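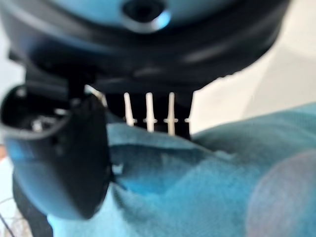 Slide 1. Who wrote the rule, and for what?

Speaker notes, Sep 5, 2020. Keep to time, leave the argument for questions.

Start with the cloth. Teal, soft, full of folds, and a gripper finger right up against it. Let people look at it before saying anything.

Then ask who in the room has a written rule for working on fabric. I expect a few hands. Ask how many of those rules were written with fabric in mind. I expect fewer.

My complaint for the next half hour is that most of what we call good practice for handling robots was drawn up for boxes and castings, things that keep their shape. We then stretch it over towels and hope.

Slide 2. The Odera checklist

We took on the Odera checklist in August. It has 14 points. I have nothing against checklists. I do object to a tick meaning "somebody read this line".

Read out point two: "The workpiece shall be in a known position before approach." Pause. What is the known position of a crumpled towel? You can give me its edges, perhaps. You can't give me the height of every fold, and the height is what the finger meets first.

Look again at the white pins in the middle, and how little room there is between their tips and the cloth. Any clearance rule has to say what it is measured from. The highest fold? The table? Ours said "the surface". Two people on our own team read that in two different ways and both ticked the box.

Slide 3. Speed limits that sound safe

Canside asked us to work to a ceiling of 500 millimetres a second. Fine as a ceiling. It says nothing about the last bit of travel, where all the trouble with cloth is. You can obey it to the letter and still drag a fold halfway along the table.

What we asked for instead:
- a separate, slower limit for the final approach
- a stop when the load reading changes, even slightly
- a named person who can alter either one, with a written note of the change

They agreed to the first two. The third is "under review". Don't be rude about this, they may be in the room.

Slide 4. Cables, screws and other dull things

Point to the lower left, the thin grey cables. They're out of focus and easy to miss. Inspection sheets miss them too. The Cinov sheet we were using had a line for "tool condition" and nothing for loops of cable near soft goods. Cloth catches on things that a carton slides past.

Same for fasteners. There's a small one visible inside the hollow of the finger. Our sheet asked if fasteners were tight. It never asked if a thread of towel could get round one. I'd like that question added, and I'd like it asked at the start of a shift, with the power off and the arm locked out.

Slide 5. Does a certificate help?

Somebody always asks. Fokia offered us a badge for the cell if we followed their guide. The guide is decent. The badge is renewed every 2 years, and in that time we will change the fingers, the cloth and most of the program. I can't see what the badge would be certifying by then.

If you want one for your customers, get one. Don't let it stand in for a fresh risk assessment each time the tool or the material changes.

Slide 6. What I would keep

Lockout before hands go in. Written limits, with the point they're measured from. A trial on the worst cloth you have, bunched up, before anyone signs. Near misses logged by the person who saw them, in their own words.

I'm not convinced the other lines earn their place, and I'd rather hear from people who disagree.

Questions. If the Odera point two wording comes up, the revised draft is on the spare slide.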